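**Two-arm tabletop project: object set and scoring before the class demo**

---

**benchleft_42** – 28/04/2026

We have the demo for the Prirudstead class coming up and our team still can't agree on the object set. The task is tidying: put small things away in bigger things, using both arms. We teleoperate to collect runs, then train on those. So far we have 60 usable runs and the handout suggests 1,000, which isn't going to happen.

Two questions. Should we cut the set down now? And does anyone know if the rubric takes points off when only one arm does the work?

---

**torque_and_tea**

Cut it down. We did the Kallness project in November with 8 objects and spent most of the term on one of them. Pick things that are easy to grip and different in color.

The rubric question is for your instructor. Ours wanted both arms to move at some point in the run and that was all.

---

**Sirnura_club**

I disagree with cutting. If you train on three easy objects you get a demo of three easy objects. The judges at our club day asked to swap something on the table, and the teams with small sets had nothing to show them. Keep the variety and accept a lower success rate.

---

**torque_and_tea**

A club day isn't a graded class. They have 60 runs. Spread over a big set, that's a few runs for each object.

---

**marginal_gripper**

What's in the set now? Hard to say what to drop without knowing.

---

**benchleft_42**

Our side of the table at the moment has the wooden box with the red front and the round knob, the red cup, the gray bowl, the metal basket, two blocks, the orange disc toy, the flat board and the red cloth. Both arms go back up to the start pose between runs.
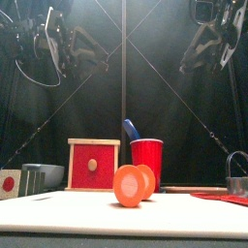

My teammate wants the cloth gone. I want to keep it, as folding is the one job where two arms make sense. The knob is also on my list, but the Aasen notes we were given only cover picking and placing, so we would be writing that part ourselves.

---

**marginal_gripper**

Drop the cloth. Folding is its own project. For two arms, have one steady the cup while the other puts a block in the bowl on the far side of the box. It looks simple but it counts as using both.

---

**Sirnura_club**

Steadying a cup that doesn't need steadying is filler, and a judge will see that. I would keep the cloth and drop the board.

---

**benchleft_42**

Board is gone, we agree on that one. I'll ask the instructor about the two-arm rule before we decide on the cloth. Until then we're recording more block runs – those are useful either way.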